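Robot arms join the gear benches at our Clallport workshop

January 13, 2026

If you've walked past the old packing room lately and wondered why the blinds are up again, it's because we've got robots in there! Well, robot arms. Trandon has put the first part of its automation project into our Clallport workshop, and since I've spent twenty years (off and on) fitting small gears by hand, I was asked to write a few words on how it's going and what it means for those of us on the benches.

The short version is that the arms are learning the dullest part of my job, and I'm mostly fine with that.
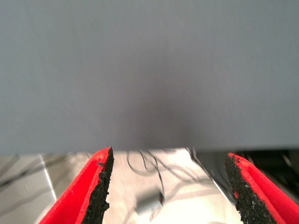

Posted by a bench fitter, Clallport

The job they've started on is the gear plates for the Serniseo pump. Anyone who's done a run of these knows how it goes. You pick up a little gear, you put it where it belongs on the plate, you pick up the next one, and you carry on like that until your thumbs ache and the tea's gone cold. An ordinary order is 352 plates. The big one we had in October was 1872, and I can still feel it in my neck.

Nobody was keen when the plan was first pinned up, me included. We'd all heard the stories from other places where the machines come in one door and the people go out the other. So there was a meeting, and quite a loud one, and what we got out of it was a promise in writing that there'd be no job losses at Clallport from this project. Our hours stay as they were too. I've got my copy in my locker and I'm not planning to lose it.

What has changed is the shape of the day. Two of us at a time now go over to the robot side, where we load up, keep an eye on things and check the gears on each plate before it goes any further. The rest stay on the benches doing the fiddly assemblies, the repairs and the one-offs, and we swap over at dinner time. I like the swap. I wasn't sure I would, but standing up for half a shift after years on a stool has been lovely for my back (less lovely for my feet, so I've bought new shoes).

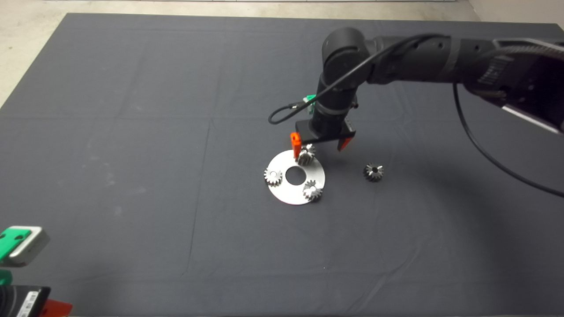

You do have to get used to the pace of it. A good fitter is still quicker than an arm on a small batch, and there was a fair bit of crowing about that in the first week. But the arm doesn't get bored, and it doesn't start chatting about the football halfway through a tray. Where it struggles is with a gear that's landed a bit awkwardly. It'll line itself up, have a go, miss, and then have another go in just the same way, and you're stood there with your hands behind your back trying not to reach in and do it yourself. Reaching in is strictly not allowed while it's running, by the way. Stop it first, then move the part, then start again. We've all had the talk.

There's a new bit of paperwork as well, sorry. Every stoppage goes in Tian, the logging program on the tablet, with a line or two on what went wrong. I grumbled about this more than anyone. Then I noticed that things I'd written in there were being fixed, and now I'm writing half a page at a time. It's a funny feeling, having somebody change how a machine moves because you said it was coming in too low over the plate. Years of knowing how a gear ought to sit, and it had never been written down anywhere until now.

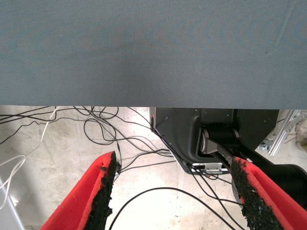

2 min read

Training is the part I'd still moan about. We were given 20 hours each, and for the younger ones that seemed to be plenty, but a few of us could have done with more time on the controls and less time watching slides. I've asked for a second round and been told yes, dates to follow. Same goes for the pay question: if we're running machines as well as fitting, some of us think the grade should say so, and that's going to be talked over before the next stage.

The next stage, if it goes ahead, would bring in the bigger plates and open up the robot side to everybody on the shop floor, all 54 of us, nights included. There's no date for that yet. If you'd like to come and have a look before then, pop over at the end of a shift and ask whoever's on. Please tie back long hair and leave your mug outside the door.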